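Prukia Adds 49 Sizes to Banard Line of Aluminum Framing

JILTHORPE, October – Prukia has extended its Banard range of aluminum framing with 49 new stock sizes for benches, shelving and equipment stands. The additions bring the line to 881 catalog items, all held at the company's Jilthorpe warehouse.

The new sizes cover short uprights and cross members that customers previously had to order as custom cuts. Lengths start at 200 mm. Bars are supplied deburred, with end holes drilled and tapped, and can be joined with existing Banard corner fittings. No change to current part numbers is required.

Minimum order quantity for the new sizes is one piece. Custom cuts remain available in lengths up to 3,000 mm and carry a separate cutting charge.

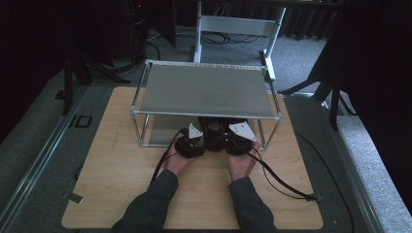 Photo: Prukia

Flat panels for tops and lower shelves are sold separately and are cut to match the outside dimensions of the assembled frame. Panel drawings should be submitted with the frame order so that both ship together. Orders placed without drawings will be processed as frame only.

Load tables for the short uprights have been added to the Banard technical manual. The tables assume a level floor, an evenly spread load and four fixed corners. Values for frames on casters are listed in a separate section and are lower.

Distribution outside the Jilthorpe area is handled by Hamdy, which will carry the full range from October. Existing Hamdy account terms apply.

Price lists and drawing files can be requested from the Prukia sales office.

About Prukia
Prukia makes aluminum framing, fittings and panels for workshops, laboratories and light assembly. Its head office and warehouse are in Jilthorpe.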